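We use cookies to keep you logged in. Accept | Settings

How to straighten a thin plastic tube that stays curved?
Posted 2023-06-29 by Iltitz - 2 min read

I have a packet of 11 thin tubes from the Rikus store, for a hanging decoration in my daughter's room. After the winter in a drawer they do not want to be straight any more. The pink one is the worst, it makes an S when it is left free.
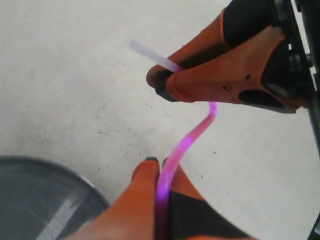

Can I use hot water on them?

Warm water from the tap is enough for most soft plastic. Keep the tube in it for 4 minutes, then lay it flat under a heavy book until the next morning. Boiling water can make it cloudy or flat, so I would not try it. If the tube has a liquid or a light inside, do not heat it at all - only hang it with a small weight.

Answer from Cakmont:

For me it works just to hold it by the end and let it hang down. Pink is easy to check against something metal and shiny, every small bend is visible there.
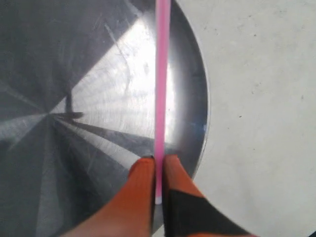

Another member replied that hanging did nothing for hers after a whole October, and that she prefers to buy new ones, they are cheap anyway. She also stores them in a cardboard roll now and they stay good.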